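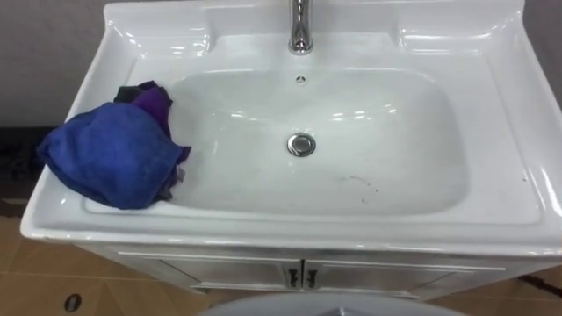
Waschbecken im Gästebad, Keramik weiß

Kalkränder am Überlauf und am Ablauf – womit geht das weg?

Lachlan Semple, 29. Okt. 2022

Hallo zusammen, wir haben im Juli eine Wohnung in einem Haus von 1929 übernommen. Das Wasser ist hier deutlich härter als am alten Wohnort. An den Chromteilen setzt sich ständig Kalk ab, vor allem am Rand vom Ablauf. Ich habe den Badreiniger von Totell probiert, zweimal hintereinander, ohne großen Erfolg. Essigessenz wollte ich nicht nehmen, weil mein Schwager meint, die greift die Dichtungen an. Stimmt das? Und wie kommt man in den Überlauf rein?

Brulcombe

Zitronensäure, kalt angesetzt. 2 Esslöffel Pulver auf einen halben Liter Wasser. Küchenpapier tränken, um den Chromring legen, zehn Minuten warten, gründlich abspülen. Nicht über Nacht liegen lassen, sonst wird Chrom matt. Mit Essigessenz hat dein Schwager schon recht, Gummi wird davon auf Dauer spröde. Für den Überlauf nehme ich eine schmale Flaschenbürste und spüle mit einer Spritzflasche nach. Niemals mit Chlorreiniger mischen.

jomard234

Bei uns hilft nur abtrocknen. Nach jedem Händewaschen kurz mit dem Tuch drüber, dann kommt gar kein Kalk. Macht halt keiner in der Familie außer mir.

Lennox_1011

Wie Brulcombe, aber erst an einer unauffälligen Stelle testen. Falls das Wasser schlecht abläuft, den Siphon aufschrauben – Eimer drunter – und sauber machen. Die Härte steht übrigens auf der Internetseite vom Wasserversorger.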